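Section 4: Marking out the table and your first kitchen run
Horkik tabletop arm kit – set-up guide, Weremlow edition

By now your arm should be bolted down and talking to its pendant. If it isn't, go back to section 3 and have another go – I'll wait! This bit is the fun part, and it needs a roll of tape and a clear hour.

1. Cover the table and smooth it from the middle outwards.

2. Lay the blue tape in long runs first, then the cross runs. I cut mine with some 200 mm to spare and trim afterwards. Press the crossings down hard with your thumb.

3. Put the tray and the rack in their squares, clear of the tape.
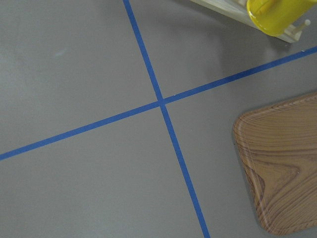

Fig. 4.1 Tape crossing, with the tray and part of the rack, from the wrist camera.

Note: your lines don't have to be dead straight (mine never are). The grid is there so you can put things back where they were when you want to repeat a run.

4. Set out the rest of the kitchen things. Start with the cups, the bowls and a cutting board, and leave the cloth folded. Paula Dumitrescu, who tested this chapter for me, likes to add everything at once, but I'd build up slowly.

5. On the pendant, open Speed and set it to 70 for the first run. The box will let you type 1000. Please don't.

Caution: keep hands and sleeves off the table whenever the arm is live, and know where your stop button is before you press Start.
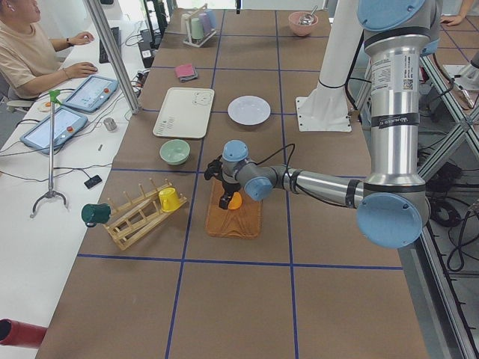
6. Choose Pick and Place, then Small Object. Touch the gripper to the spot where you want it to close, press Save, lift it clear and press Save again. That gives you 2 points, enough for a simple pick.

7. Run it once in Step mode, tapping through each move. If the gripper comes down crooked, redo the first point and leave the second alone.
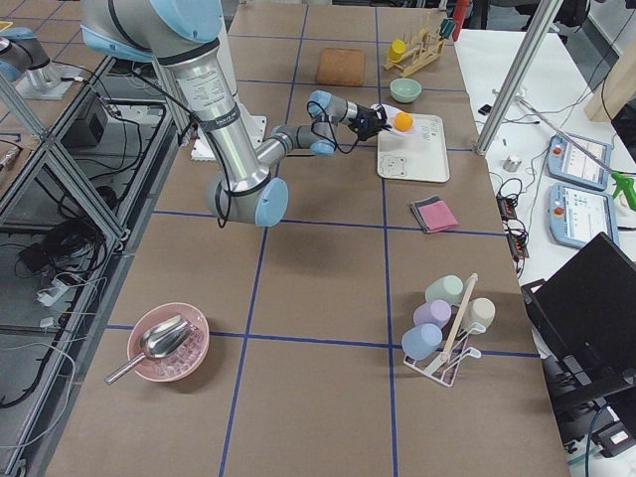

8. Happy with it? Save the routine under a name you'll recognise next month. I've got a whole folder called "test" and I regret every one of them.

Note: if the pendant shows "Point out of reach", move the object one square nearer the arm and teach it again. Changing the grip force is covered in section 5.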